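Chapter 4
Surfaces That Shed Water

4.1 Before you start
4.2 Where the rain goes
4.3 Slope, joints and drains
4.4 Reading a site on foot
4.5 Problems and field work

Key terms: runoff, crossfall, ponding, slot drain, permeable joint, time of concentration, design storm

Rain hits the ground. Then what? On a meadow, most of it soaks in, some sits on leaves, a little runs downhill. On a parking lot almost all of it runs, and it runs right away. That's the whole chapter in one breath. The rest is detail, but the detail is where the money goes and where basements flood.

Chapter 3 dealt with soil. You should still have your notes on infiltration, you will need them in 4.3. If you skipped the jar test, go back and do it now. Takes an evening.

4.1 Before you start

Three things to have straight in your head.

First, area. Length times width, and watch the units. Half of all the wrong answers turned in for this chapter are feet mixed with inches. Rain is given in inches, the lot is in feet, the pipe is in inches again. Convert first, multiply after.

Second, slope. We write it as a percent. A 2 percent slope drops 2 feet in every 100. Sounds like nothing. You can't really see it, and you can barely feel it under a shoe, but water finds it every time. Wheelchairs notice it too, so there is an upper limit as well as a lower one. More on this later.

Third, time. A storm has a length. An inch of rain spread over a day is a damp day. The same inch in 15 minutes is a street full of water. Same volume, very different pipe.

4.2 Where the rain goes

Start with the town of Eltunau, because the records are good and we'll be using it all the way to Chapter 7. Eltunau sits in a shallow bowl with the river on the low side. Old center, narrow streets, lots of gardens behind the houses. For a long time the drains were fine. Brick, hand built, small by todays standards, and fine.

Then the gardens went. Not all at once. A garage here, a paved yard there, a bus station, a row of stores with parking in back. No single job was big enough to make anyone look at the drains. Valentyna Kovalchuk was the town engineer for most of that period, and her notebooks are reprinted in the back of this book (Appendix C). Worth reading in full. Short entries, mostly complaints. One from April:

"Mill Street under water again by four in the afternoon. Rain nothing special. Same rain as last spring and last spring it was dry. Who paved behind the bakery?"

She had it right. The rain hadn't changed much. The ground had.

Engineers put a number on this, the runoff coefficient. It runs from 0 to 1. Zero means every drop stays put, one means every drop leaves. Lawn on sandy soil is near the bottom. Roofs and concrete near the top. Gravel sits in between and drifts upward over the years as it packs down and the gaps fill with fines. For a mixed site you take a weighted average, area by area. Kovalchuk worked one out for the blocks above Mill Street and got 63 percent of the rainfall leaving as runoff. She doesn't give the earlier figure. Probably never measured, nobody had a reason to.

Worked problem 4.1 uses her numbers. Try it before you look at the solution.

A note on words. Runoff is the water moving over the surface. Discharge is what comes out of the end of the pipe. Students swap these constantly and so do newspapers. Keep them apart, in 4.3 they land on opposite sides of the equation.

4.3 Slope, joints and drains

Big paved areas are the hard case. A street is easy by comparison: it has a crown, two gutters, and a direction. A plaza has none of those unless somebody designs them in. People walk across it every which way. They want it flat. The water wants it anything but flat.

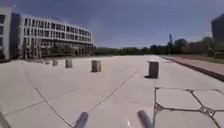 Fig. 4.1 Open plaza paved with concrete slabs. Over a large paved area, the slope has to be planned from the start.

The usual answer is to cut the surface into shallow trays, each one tipped a little toward a drain. Too little tip and you get ponding, thin puddles that hang around for hours and turn to ice in winter. Too much and cafe tables rock. The slabs themselves matter less than people think. What matters is the bed underneath, how well it was compacted, and what was put in the joints.

Two kinds of joint. Sealed joints keep water on top, so all of it has to reach a drain. Permeable joints let a share go down between the slabs into the bed, which then needs some where to send it. Both work. Mixing them on one site without a plan does not, and Problem 4.9 (the Vikano market square) is a good look at how that goes wrong.

Rajeshwari Nambiar's rule for checking a drawing: put your finger on any spot and trace downhill. If your finger stops before it gets to a drain, that's a puddle. Do it for the corners. Do it next to every step, tree pit and door. She caught the Predine library forecourt that way, on paper, before a single slab was laid. The low point was the front door.

4.4 Reading a site on foot

Go out in the rain. Really. Bring a pencil, ink runs. Mark the drains first, then the puddles, then which way the water moves between them. Go back an hour after the rain quits and mark what's left. Those leftover marks are your ponding map.

In dry weather look for stains, moss lines, silt fans at the low corners, and salt marks near doors. Check the drain grates for leaves. A blocked drain and an undersized drain leave the same puddle, so lift the grate if you're allowed to and look before you write anything down.

Sketch sheets for the first field exercise are on the next page. Work in pairs, one sheet per pair, north arrow on every one.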